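Test : la paire de pinces à main Drolusano, après 45 jours d'utilisation
Publié le 15 décembre 2020
Rubrique Matériel et budgets

Nous préparons l'achat d'un bras double pour le pliage de linge, prévu au budget de l'an prochain. Avant de signer, il fallait constituer un jeu de démonstrations : des gestes faits par des personnes, enregistrés avec les mêmes mâchoires que celles qui seront montées ensuite sur le robot. Anwara Debnath a comparé les offres, j'ai fait les essais. Cet avis porte sur la paire de pinces à main Drolusano, commandée chez Povidby, et sur ce qu'elle coûte une fois tout compté.

Le prix et ce qu'il comprend

La paire est vendue 364 euros hors taxes. À ce prix on reçoit les deux pinces, deux câbles de charge et une notice en anglais de quelques pages. La mallette est en option, les mâchoires de rechange aussi. Povidby nous a livrés en novembre, sans retard, dans un carton correctement calé.

Il faut ajouter 90 euros pour un jeu de mâchoires de rechange. Je conseille de le prendre dès la première commande. Le revêtement s'use vite sur les tissus épais, et une commande séparée fait payer le port une deuxième fois. La mallette ne nous a pas paru utile, les pinces rentrent dans une caisse de bureau ordinaire avec un morceau de mousse.

Le logiciel de transfert est gratuit pour un poste. Au-delà, il passe sous licence annuelle, et le tarif n'est pas affiché sur le site : il faut demander un devis. C'est mon principal reproche sur la partie commerciale. Un service qui établit son budget en septembre a besoin d'un chiffre, même révisable. Nous avons attendu la réponse assez longtemps pour devoir inscrire une provision au hasard.

Prise en main

La poignée est verticale, avec un embase large qui permet de poser la pince debout sur une table. Le bouton est placé bas. Avec de petites mains, on le cherche un peu les premières fois. Anwara s'y est faite dans l'après-midi, moi aussi. Le poids se fait sentir au bout d'une demi-heure, surtout quand on travaille bras tendus au-dessus d'un lit. Nous avons fini par découper les séances et prévoir des pauses, ce qui augmente les heures à payer. C'est un point à mettre dans le calcul si vous faites appel à des opérateurs extérieurs.

Sur le textile, les mâchoires tiennent bien. Un tee-shirt en coton se saisit par le bord sans glisser et se tend entre les deux pinces sans effort particulier. Les draps-housses sont plus pénibles à cause de l'élastique. Les chaussettes fines passent parfois entre les mâchoires si l'on ne les prend pas franchement.

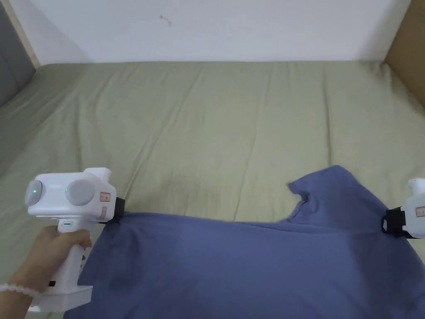

Pour les vêtements à manches courtes, la cadence est devenue régulière dès la deuxième semaine. Les chemises prennent nettement plus de temps, les boutons accrochent et il faut souvent reprendre le col. Si votre projet vise surtout des chemises, prévoyez un volume horaire plus large que le nôtre, ou limitez la première phase aux pièces simples. C'est ce que nous avons fait, après avoir rempli le planning trop généreusement.

L'autonomie est correcte. Une charge de nuit couvre la journée de travail tant qu'on éteint les pinces pendant les pauses. Si on les laisse allumées, il faut les rebrancher en milieu d'après-midi. Le câble fourni est court, et nous avons racheté des rallonges.

Les pannes

Une panne en 45 jours : la pince gauche a cessé de s'appairer un matin. Le redémarrage n'a rien donné, la mise à jour non plus. Povidby a demandé une courte vidéo, puis a envoyé une pince de remplacement. Nous avons perdu 3 jours de collecte, pendant lesquels les personnes prévues au planning étaient tout de même payées. L'échange était couvert par la garantie, le temps perdu évidemment pas. Sur un projet plus long, j'achèterais une pince de réserve. Elle se vend à l'unité, mais plus cher que la moitié de la paire.

Le transfert des fichiers mérite aussi un mot. Il se fait par câble et monopolise le poste. Nous le lancions en fin de journée, et il valait mieux vérifier le lendemain que tout était bien arrivé. Comptez l'espace disque dans le devis initial. Nous l'avions oublié et l'achat a dû passer sur une autre ligne.

Comparaison avec les autres offres

Deux autres solutions avaient été étudiées. Metham propose une location au mois, maintenance comprise. Pour une campagne très courte, c'est probablement le bon choix. Dès que la collecte se prolonge, le cumul des loyers dépasse le prix d'achat, et le contrat que nous avons lu imposait en plus des frais de remise en état au retour.

Were vend un ensemble plus complet, avec gants, support mural et formation sur place. Le matériel est sérieux et le commercial connaissait son sujet. Le tarif vise cependant des équipes qui feront de la collecte toute l'année, et les mâchoires ne sont pas compatibles avec le bras que nous voulons acheter. Cette question de compatibilité est la première à poser. Eustaquio Lozano, qui suit le dossier côté achats, l'a fait inscrire noir sur blanc dans le bon de commande. Je recommande de faire pareil.

Ce que je referais, ce que je changerais

Je reprendrais la paire Drolusano pour un premier projet de linge. Je commanderais les mâchoires de rechange en même temps, j'ajouterais du stockage et des rallonges, et je demanderais le devis du logiciel avant l'été pour l'avoir au moment des arbitrages. Je garderais aussi une marge dans le planning pour un échange sous garantie.

Pour le bras double, la décision est repoussée au trimestre prochain. Les enregistrements sont exploitables et le fournisseur accepte de faire un essai sur nos propres données avant la commande ferme. Cet essai est facturé, puis déduit si l'achat se fait. Le montant n'est pas encore fixé.

Points positifs : prix d'achat, tenue du tissu, service après-vente joignable.
Points négatifs : licence sur devis, poids en séance longue, câble trop court, notice en anglais seulement.
Note : 4 sur 5 pour le matériel, 2 sur 5 pour la clarté des tarifs.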